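We use cookies to improve your experience on this site. By continuing to browse you accept our cookie policy. Accept | Manage settings

A place to hang a cup

Ermanno Ruggiero has been making small wooden kitchen goods in Tenevbridge for 16 years. He started with spoons and cutting boards, and those still pay most of the bills. What he likes to talk about, though, is the mug tree.

"People think of it as something their grandmother had," he says. "Then they move into a place with one cabinet over the sink and they come asking for one."

His shop is on the ground floor behind a tire dealer. When I visited in April, he was sanding pegs at a bench by the window and kept at it while we spoke. A mug tree looks like an easy job, he says, and the turning part is. The base is a disk, the post is a straight length, and a beginner can make both in an afternoon. The trouble is in drilling the holes.

"If the hole is too flat, the mug slides off when somebody bumps the counter. If it's too steep, the handle jams against the post and you have to wiggle it out. I threw away nearly nine posts before I had an angle I liked."

He won't tell me the angle. He does say that he sets it with a block he cut himself, and that the block hangs on a nail where his apprentice, Ayman Bouazza, can reach it.

Bouazza has been at the shop for two years. He makes most of the trees now, in two sizes, one with four pegs and one with six. The six-peg version sells better, which annoys Ruggiero.

"Six is too crowded for big mugs," he says. "You end up using four of them anyway."

"They like having six," Bouazza says from the other end of the bench.

I asked about cups with unusual shapes, the kind with flat sides or a handle too small for a finger. Ruggiero put down the sandpaper for that one. A peg only cares about the handle, he said, so the shape of the cup matters less than people expect. What matters is how far the side sticks out past the handle, as that decides whether it knocks into the one below. He tells customers to hang the widest cup first and work around it.

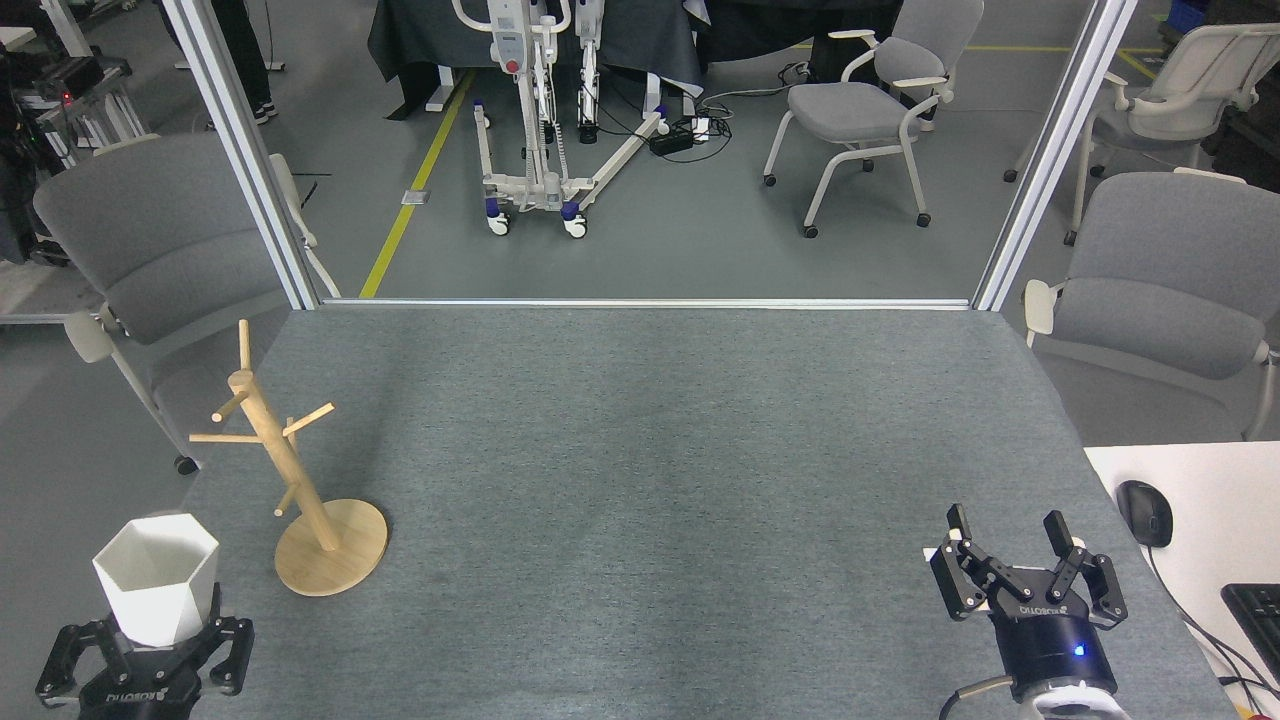 Debora Guerra

Four short pegs set at different heights around a tall post, on a round base, is the layout he keeps coming back to. With nothing hung on it, a tree like that takes up very little of a table, and a white six-sided cup will go on it as well as a round one, provided there is a handle to hang it by.

Ruggiero puts felt under every base. He used to leave the wood bare, until a customer in Damlow brought one back with a complaint about her countertop. He sanded the bottom, glued on a circle of felt and mailed it to her the same week.

He has no plans to add a bigger model. A store in Nutham asked for one with 16 pegs, for a display, and he turned it down.

"That's a coat rack," he says.

Bouazza says he would have made it. He has a drawing of it somewhere, he adds, and goes back to drilling.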